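Callbridge Mock Motherboard Board

Product code 710
Made by Callbridge, Rastham
In stock – usually sent out within 4 working days

Overview

The Callbridge board is a simplified motherboard for practising the fitting and removal of computer parts. The base and the holders are grey plastic. The parts that go into them are the sort you would find inside a desktop computer, so the person using it gets the feel of a real memory module or a real drive without putting a working machine at risk.

It is sold to colleges, repair workshops, assembly trainers and test benches. It carries no power and nothing on it needs to be switched on.

What the board holds

Drive caddy. A blue sled with a rounded handle at one end and a tab at the other. It takes one hard drive and sits along the top edge of the board.

Processor. A square grey socket holder. Any scrap processor of the right size will do, and most buyers use old ones. Clean off thermal paste if you want the chip to look tidy; it makes no difference to the fit.

Memory. Two pairs of slot clips, upper and lower. The module lies flat along the board.

Expansion card. A single upright slot on the right-hand side. Short cards with a metal bracket fit best. Long cards foul the drive below.

Second drive. Stands on its edge under the expansion card.

Plain block. Square, with rounded corners, in the middle of the board. It is a fixed part of the layout and does not come off.

Ordering options

Board only. The base with all holders and clips fitted, plus the blue caddy. No computer parts.

Board with parts. As above, with a processor, a memory module, an expansion card and two hard drives. The parts are second-hand and come from our recycling partner in Miston. They are sold as non-working and makes will vary. Labels are left on.

Spare clips. Sold in bags of 4. Order these at the same time if the board is going into a classroom – the memory clips take the most wear.

Fixing

The board can be used loose on a bench with the rubber feet supplied, but it slides when a tight drive is pulled out. For regular use we advise bolting it down. It will fix to a wooden bench top with ordinary screws, or to grooved aluminium panel with the Sotelo bolt set, sold separately. Do not overtighten. The plastic around the holes will crack before the bolt gives.

Leave clear space on the left for the caddy handle, which sticks out past the board.

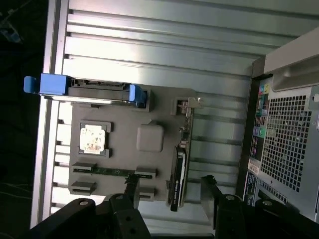 Page 200

Board with parts, mounted on aluminium panel. Caddy at the top, memory module along the lower part.

Care

Wipe with a damp cloth. Do not use solvent cleaners, as they turn the matt surface shiny and weaken the clips. Keep the board away from heaters and out of strong sun when it is not in use.

The clips on our bench board were tested to 2000 insertions with the same memory module. After that the grip was looser but the module still stayed in place.

Changes to this product

Boards sold before June had a separate base for the upright card slot. The slot is now moulded in one piece and cannot be swapped. Spare bases for the older type are still available on request.

Delivery and returns

Boards go out flat in a single carton. Unused boards can be returned within 4 weeks. We cannot take back second-hand computer parts once the bag has been opened.

For school and college orders, or to ask about a part that is not listed, write to Coralie Grimshaw at the Rastham office and quote the product code.

Page last checked Thursday, October 17, 2019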